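Our January game night ran long again, and I loved every minute of it! We had 24 players, two tables of Skenelis, and one very stubborn round of Nasositz that finished well after 11 p.m.
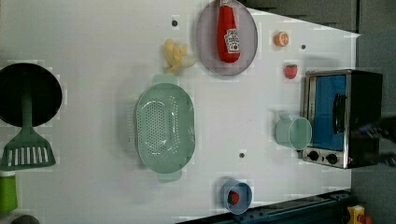 Agathe Huet wrote to ask whether we could start Skenelis a bit earlier next time, as she missed the final scoring to catch her bus. Yes, gladly, let's say 6:30. 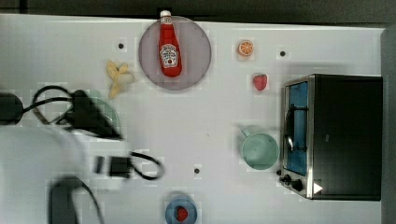
Next month we're trying Flisico, the market-stall game (70 cards, and the rules are friendlier than they look). You bid on groceries, so a ketchup bottle like the Heinz one on the plate might cost you your whole purse. Bring snacks!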